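August 25, 2018
Firearms bench, case 1376, notes for the file and for whoever takes the second reading

Started with the two cartridge cases from the Tralis road stop. They came in separate paper envelopes, both seals good, signatures match the intake sheet. The sheet says "shells" but the officer means fired cases. I wrote the correct word in our log and left his sheet as it is.

The pistol arrived yesterday from the Saltilis evidence room. The deputies found it in the grass behind the car, and the arrested man says he never touched it. This is not our question. Our question is only if the two cases were fired in this pistol.

Swabbed the grip and the trigger before anything else, and the swabs are gone to the biology side. After this, safety check, then two test shots into the water tank with the same type of ammunition. Both test cases recovered and marked T1 and T2 on the side, not on the base. In April somebody marked on the base and we had to explain it in court for a long time.

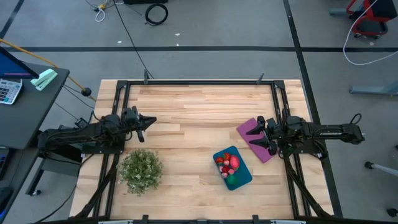 Comparison microscope, first T1 against T2, to see how well the pistol repeats itself. Breech face marks repeat very well. The firing pin mark is less good, it has a small drag in T2 which is weak in T1. Then T1 against the first case from the road. Good agreement on the breech face, I am satisfied with it. The second case from the road is dirty with soil and I don't want to give an opinion before it is cleaned. Cleaned it with solvent and a soft brush, left it to dry under cover.

Trigger pull: our Sterkitz gauge did not return to zero after the 1000 g check weight. I tried again, same result. So no trigger pull value today – please do not use this gauge until it is checked. I put a red tag on it. The old Uçar gauge is still in calibration.

The serial number is readable, no need for etching. I sent it to the detective by the usual form. He asked by phone if he can already say "match" to the prosecutor. I answered that he must wait for the second reader, and I noted the call in the log.

Still open:
second road case against T1 and T2
photos of the firing pin marks with lower side light
gauge to repair
envelopes back in locker 2, key is signed out under my number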